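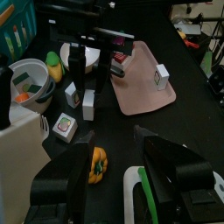

桌上的玩具厨房:黄色甜椒、玉米、白锅,还有混在一起的小方块

玩具厨房的小件和小方块老是混在一起,大家都怎么收?

Rodel Mangubat
提问于十一月

先说一下情况。我家有一套玩具厨房,就是锅、碗、托盘加一堆蔬菜水果那种,买的时候是一套,后来亲戚又送了一套,再后来我自己手痒又在二手群里淘了一包零散的,加起来近80件(这个数是我有天晚上睡不着一件件点出来的,点完更睡不着了)。另外还有一些白色的小方块,有的面上印着彩色小图案,本来是另一个配对游戏里的东西,原装盒子早就散架了,于是这些方块就顺理成章地搬进了厨房那一摊里。

照片里摊在桌上的是其中一部分。我一直想把它们分开,可每次分完,玩一轮又全混了。锅里永远有菜,深绿色的、橙色的一片什么的,全待在里面,从来没有空着回过箱子。粉色托盘上永远站着方块。甜椒和玉米个头大一点,反倒老是躺在桌面上没人管。

我想问几件事,可能有点啰嗦,大家挑着答就行:

第一,方块到底要不要跟厨房的东西分开?我太太觉得不用分,她说孩子拿方块当豆腐、当方糖、当奶酪,玩得挺好,为什么非要收走。我是那种看见不是一套的东西放在一起就浑身难受的人,可是她说的也有道理……

第二,锅和托盘要不要"空着收"?现在的做法是锅里装着菜直接放进箱子,省事是省事,但找东西的时候要把锅翻个底朝天。托盘更麻烦,圆角的,有点占地方,竖着放会倒,平着放上面就会堆东西,一堆就看不见底下是什么。

第三,方块上的图案怎么擦才不会掉?有几个面已经有点花了,我不敢再用湿巾。

第四,黑桌面。我们家这张桌子是黑的,白方块黄甜椒放上去特别显眼,深色的小零件就不行了,收的时候总漏掉一两个,第二天早上才在桌角发现。有没有什么笨办法?

箱子是现成的,一个大的,里面什么隔断都没有。不太想再买一整面墙的柜子,家里真没地方了。先谢谢各位!

补充:有人私信问孩子多大,一个四岁,一个刚上小学。两个人收拾的风格完全相反,老大喜欢一个一个摆,老二是用胳膊往箱子里一扫。

Antonina Zhuravel

哈哈看到"用胳膊往箱子里一扫"我就坐下来打字了,我们家也有一位。

我先说我的结论吧:你太太是对的(对不起),方块可以留在厨房里,但是要给它们一个自己的地方。我说的分开是在箱子里分开,玩的时候随便混。你要是玩的时候也不让混,那你就得一直站在旁边当裁判,太累了,我试过大概一个星期就投降了。

我们家的做法,说出来有点土。一个大箱子,里面放几个小的浅盒子,都是家里装过别的东西的:装过月饼的、装过袜子的、装过茶的,高矮差不多就行。不用盖子!这个我要强调一下,盖子是给大人用的,小孩收东西的时候只要多一个"打开盖子"的动作,他就会把东西放在盖子上面,然后走掉。

然后分类。我一开始分得可细了,蔬菜一盒,水果一盒,面包蛋糕一盒,餐具一盒,肉和鱼一盒,还写了标签。结果有一天我先生问我玉米算蔬菜还是粮食,我们俩认真讨论了一会儿,讨论完我就把标签全撕了。现在只分三堆:能吃的,不能吃的,方块。完了。能吃的扔进最大的那个盒子,不能吃的(碗啊勺啊锅铲啊)扔进第二个,方块自己住一个小的。四岁完全做得到,因为他不用想,看一眼就知道。

关于锅,我的意见可能跟别人不一样,我觉得锅可以装着东西收,但是只能装一种。我们家的锅是方块的家。对,就是那个小盒子后来丢了,我就让方块住进锅里了,每次收拾的最后一步是"把豆腐煮上",然后锅端进箱子。小孩特别爱干这个,因为听上去还在玩。你可以反过来,锅里放菜,小盒子放方块,都行,关键是每天都一样。现在你们锅里是绿的橙的混着来,我看也挺像一锅汤的,可是找的时候就麻烦,这个我懂。

托盘我是这么处理的:放在最上面当箱子的盖。我刚说不要盖子,可托盘不算,托盘它是平着躺在那些小盒子上面的,拿出来的时候第一个就拿到它,放上桌,别的东西再一样一样往托盘上摆。圆角的没关系,大小能放进箱子就行,你量一下再说。要是比箱子大,就竖着插在箱子和墙的中间,会倒的话后面垫一本厚书。我们的垫的是一本旧电话簿,没想到它还有这个用处。

黑桌面这个事,我们家不是黑的,是深棕色的,毛病一样。我的笨办法是收完以后用手掌把桌面从左到右抹一遍,不靠眼睛,靠手。小零件一碰就知道。孩子管这个叫"擦马路"。还有就是铺一块浅色的布,玩完了四个角一提,全兜走,倒进箱子,不过这样一倒分类就没了,适合晚上已经不想讲道理的时候用。

最后多一句嘴,近80件真的有点多。我会收起来一半,放在柜顶,过一阵换一换。换出来的那一半小孩会当成新的,眼睛都是亮的,特别好骗。

Rodel Mangubat 回复:
"把豆腐煮上"这个我今天晚上就试!玉米算什么我们家也吵过,没吵出结果。

Nadège Masson

直接买那种分格的收纳盒就好了呀,透明的,一格放一样。我们用的是Ogola的分格盒,大的那款29格,什么都能装下。

湿巾不要用,会掉色。

Rodel Mangubat 回复:
谢谢!29格对老二来说是不是有点多……他一格都不看的。

Nadège Masson 回复:
那是有点多。我们家是我收,不是孩子收。

Danilo Dela Peña 回复:
同款,格子太小了,玩具甜椒塞不进去,玉米要斜着放还盖不上。放珠子很好。

Jovita Gallegos

我以前在一个叫Vatia的玩具图书馆帮过两年忙,就是那种可以借玩具回家的地方,每天做得最多的事就是清点和擦玩具,所以第三个问题我可以多说几句,别的几个也顺便讲讲。

先讲方块上的图案。首先你要分清楚是印上去的还是贴上去的,用指甲在图案边上轻轻刮一下(找一个本来就不太好看的面来刮啊,别找最漂亮的那个),有边、能翘起来的就是贴纸,没有边的就是印的。两种的擦法不一样。

贴纸的话最怕水从边上进去,进去了就鼓,鼓了就会被小手抠。所以布要拧得很干,几乎感觉不到湿的那种程度,顺着一个方向擦,擦完马上用干布按一按。已经翘边的,趁还干净的时候用一点点白胶压回去,上面压一本书过一夜。不要用透明胶带包起来,我们当时包过一整盒,过了一个夏天胶带边上全是黑的,黏黏的,最后还是拆了重来,拆的时候图案跟着一起下来了,心都碎了。

印上去的就看运气。温水加一点点洗洁精,软布,轻轻擦,别用百洁布,别用牙膏(总有人推荐牙膏,牙膏里有磨料的,擦白鞋可以,擦图案真的不行)。酒精湿巾最容易出事,Nadège说得对,会掉色,有时候当时看不出来,擦个几回才慢慢淡下去。你说有几个面已经花了,我猜就是湿巾,当然也可能就是玩旧了,我没见到实物不好说。

全白的面反而最好办,脏了一眼就看见,擦起来也没顾虑。不过白色的东西放在深色桌子上磕来磕去,边角会有灰灰的印子,那种印子用普通白橡皮就能擦掉,真的,学生用的那种橡皮。我第一次看同事拿橡皮擦玩具还以为她在开玩笑!白锅也一样,锅沿外面那一圈最容易脏,橡皮擦完再用湿布过一遍就行。但有图案的面千万不要用橡皮,我有一次擦得太开心了没停住,一只小鸭子就没有了嘴。

蔬菜水果这些,每个月洗一次差不多。带梗的、带叶子的(像甜椒上面那个绿梗,玉米旁边的绿叶子)缝里最藏东西,旧牙刷刷一刷。先看看身上有没有小孔,有孔的不要泡,水进去了出不来,捏一下滋你一脸是小事,里面发霉是大事。没孔的可以在盆里洗,洗完摊在毛巾上,梗朝下放着晾,第二天再收。千万别半干就倒回箱子,尤其你的箱子没有隔断,底下一层会闷着。

然后说收纳。我们图书馆的办法是每个箱子的盖子里面贴一张照片,照的是"收好以后应该是什么样",小孩照着摆,大人照着查。家里用也很好,而且不认字也能看。你家老大那种喜欢一个一个摆的,会爱死这张照片的。老二嘛……老二就让他负责把锅搬进来吧,每个家里都需要一个搬锅的。

锅我会空着收,这点我跟Antonina不一样。理由是我们当时丢东西丢得最多的地方就是锅里和茶壶里,清点的人以为空的,借的人以为本来就有,来来回回对不上。但你是自己家,又不用每天清点,装着也无所谓。非要装的话,就听她的,只装一种。

托盘,如果箱子放不下,可以挂起来。不用打孔,后面粘一条宽一点的魔术贴,贴在柜子侧面,轻的托盘完全挂得住。我给我侄女家就是这么弄的,用的是Demance的魔术贴,挺牢,撕下来的时候柜子漆带走了一小块,所以如果是租的房子或者柜子很贵,还是算了,竖着插吧。

黑桌面其实我很喜欢,拍照好看,小孩也容易看清浅色的东西。深绿的、深灰的小件容易漏,这个没办法,我的经验是换灯比换桌子管用。台灯不要从正上方照,放在桌子一侧低一点斜着照过去,小东西后面会拖一条影子,一下子就看见了。找掉在地上的耳环也是这样找的,手机手电筒贴着地面照。

哦对,还有一个小技巧,收拾之前先说好"从最大的开始收"。锅、碗、托盘先走,桌子一下就空出一大片,孩子会觉得快收完了,后面那些小的也就顺手收了。从小的开始收的话,收了半天桌上看着还是那么满,大人都想放弃。

Rodel Mangubat 回复:
写得太细了,谢谢谢谢!我刚才去刮了一个,是印的。橡皮也试了,白的那面真的干净了很多,现在两个孩子在抢橡皮。想再问一下,那种已经花了的图案有没有办法补?

Jovita Gallegos 回复:
油性笔描一描可以,但是颜色很难对上,描完像化了浓妆。我的建议是花了就花了,或者整个面盖一张新贴纸,让孩子自己挑图案。配对的方块记得两个一起换,不然就配不上了。

Antonina Zhuravel 回复:
插一句,魔术贴挂托盘我也要试,我们那本电话簿终于可以退休了。橡皮我明天也去翻一块出来。

Danilo Dela Peña 回复:
斜着照灯那个真的有用,刚试了,在桌子底下找到一片不知道什么时候丢的玩具橙子,还有一颗真的花生。

Rodel Mangubat 回复:
更新一下,收了几个晚上了。三堆分法可行,"能吃的"那盒用的是鞋盒,方块住进了白锅,老二每次都要宣布"豆腐好了"才肯盖箱子。托盘量了,比箱子长一点点,现在竖着插在墙边,垫的是字典。照片还没贴,老大说要等他摆到满意了再拍,他已经摆了两回了,都说甜椒的位置不对。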